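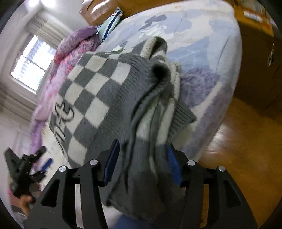
Cuaderno del taller de textiles, enero, 9:40

Empiezo por lo que más pereza me daba, la ropa de cama. Llevaba desde diciembre posponiéndolo con la excusa de que faltaba espacio en las estanterías, pero Normand vació la balda de arriba ayer por la tarde y ya no tengo escapatoria, así que me he puesto con la cama y todo lo que tenía encima.

Primero la manta de cuadros, la gris y crema. ¡Qué pieza más incómoda de doblar! Es gordita, suave, y en cuanto la coges por el centro se te retuerce toda y cuelga en pliegues por donde quiere. Probé a doblarla en tres a lo largo, como pone en la hoja de Danico, y me quedó un churro con un lado más gordo que el otro. La segunda vez fui por mitades (mitad, mitad otra vez y luego enrollar desde el extremo contrario a la etiqueta) y mucho mejor. Lo apunto con detalle porque Darlene me va a preguntar y dentro de dos semanas no me voy a acordar.

Ojo con las letras. La manta lleva un texto en cursiva oscura sobre los cuadros y me gustaría que quedara hacia dentro al enrollar, que el roce con la balda no perdona. No he conseguido decidir si es bordado o estampado por más que lo miro, y Normand tampoco lo tiene claro. Hasta que lo sepamos, se trata como si fuera estampado: nada de plancha por ese lado.

Medidas de la balda: 226 cm de largo, 28 de fondo. Con el rollo hecho por mitades entra, con el plegado en tres se sale por delante. Otro motivo para olvidarnos de la hoja de Danico, o al menos para tachar ese párrafo y escribir encima.

10:25

La sábana de flores la dejo puesta de momento. Me gusta trabajar sobre ella, las piezas oscuras se ven enseguida sobre ese fondo azul tan clarito y no pierdo nada. Eso sí, los tonos lavanda y violeta de las flores se me confunden con las mantas moradas cuando hay poca luz, y más de una vez he ido a coger una esquina de manta y he agarrado sábana. Pedir a Astport otra lámpara, o mover la que está junto a la puerta.

Luego están los retales. Tenía la idea de que eran todos iguales y ni mucho menos: los hay afieltrados, que se enroscan solos y sueltan fibra por los bordes, y los hay más lisos que se quedan planos como un papel. Los afieltrados van a la bolsa Ngata, la de cierre, porque si no acabamos con pelusa gris en todas partes (¡la manta rosa es un imán!). Los lisos pueden ir en la caja abierta sin problema. 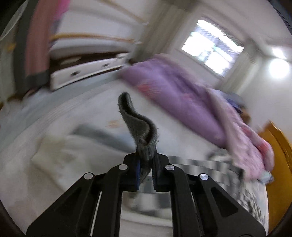 Retal gris oscuro, de los que se enroscan y sueltan fibra. A la derecha, el bulto morado y rosa, pendiente de doblar.

Con la manta rosa y morada tengo un dilema. Es muy peluda y hecha un bulto ocupa media cama, pero si la aprieto para meterla en una funda temo que el pelo se quede marcado – ya nos pasó con el cojín blanco, que sigue con una raya que no hay cepillo que quite. Se me ocurre guardarla suelta, doblada una sola vez, encima de todo lo demás. Darlene dice que en la funda Culemine grande cabría sin apretar, pero esa funda no aparece. Mirar en el armario del pasillo, y si no está, preguntarle dónde la vio por última vez.

11:50

Etiquetas. He escrito 12 y me han sobrado la mitad, porque al final no voy a etiquetar retales sueltos, solo bolsas y cajas. Rotulador negro, letra grande, y la etiqueta siempre en el lado corto. Las que había de antes estaban en el lado largo y con las cajas puestas de canto no se leía ni una.

La prueba de cepillado la dejo para después de comer: 20 pasadas en cada sentido, siempre en la misma esquina, y comparar con la esquina de al lado sin cepillar. Si la pelusa sale igual en las dos, el cepillo viejo se tira y no se hable más.

Para Normand: no subas nada a la balda hasta que seque la pintura del borde, que se queda pegado.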